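Have you ever tried to pick up a grape with a pair of kitchen tongs? Try it some time (ask first!). Squeeze too softly and the grape rolls away. Squeeze too hard and you get juice on your sleeve. I've done both, and I write about robots for a living.

Picking things up feels easy to you because you've been practicing since you were a baby. Your fingers feel when something starts to slip, and your brain says "hold tighter!" before you even notice. A robot doesn't get a baby time. Somebody has to teach it, and one good way to do that is to show it lots and lots of examples.

That's what the Flekine Hand Kit is for. Flekine is a small company that makes a gripper you hold yourself. A gripper is a robot's version of a hand, and most of them don't look much like yours or mine. This one has two fingers. There's no thumb and no pinky, just two flat fingers that face each other and close like a crab's claw.

So how does it teach a robot anything? You hold the kit and do a job with it. Maybe you put a sock in a drawer, or lift a cup onto a shelf. While you work, a camera on the gripper records what it can see from right up close to the fingers. Later a computer looks through all those recordings and starts to find the pattern: when the cup is here, move there, then close. A robot with the same kind of fingers can then have a go at it.

One recording isn't nearly enough. If you only ever saw one dog, you might think every dog was brown and named Biscuit! The booklet in the box says to aim for 100 tries at a job before you expect much, and 1000 if the job is tricky. I got to 19 with my first one and had to stop for a sandwich.

I tried the kit for a week in October, and there's a lot I like about it. The handle is comfy, even for smaller hands. The fingers open nice and wide, so you can go after big floppy things as well as little ones. Floppy things are the hardest, by the way. A block stays the same shape when you grab it, but a hat or a towel squishes and folds and changes its mind halfway up. 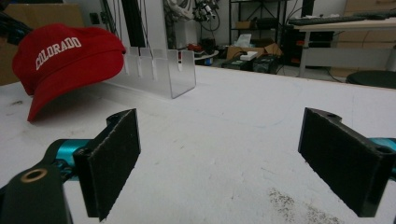 The pads on the fingers matter more than you'd think. Rub your hand on a window and then on a carpet. Feel how the carpet drags at your skin? That dragging is called friction, and it helps stop things from sliding out of your grip. Rough pads give you more of it than shiny ones would.

Now for the grumbles. The kit gets heavy after a while, and my wrist was sore by Monday. The booklet is written for grown-ups and uses the word "calibrate" 2 times on the first page without saying what it means. (It means checking that the machine is measuring things properly.) I also tried the Ballex kit, which is lighter, but its fingers don't open as far and I kept bumping into whatever I wanted to grab.

If your school or club gets one, my advice is to start with something soft that won't break, and take turns. Do the same job over and over, but move the thing a little each time so the robot gets to see it in different spots. Leave the grapes for later.

Last updated: October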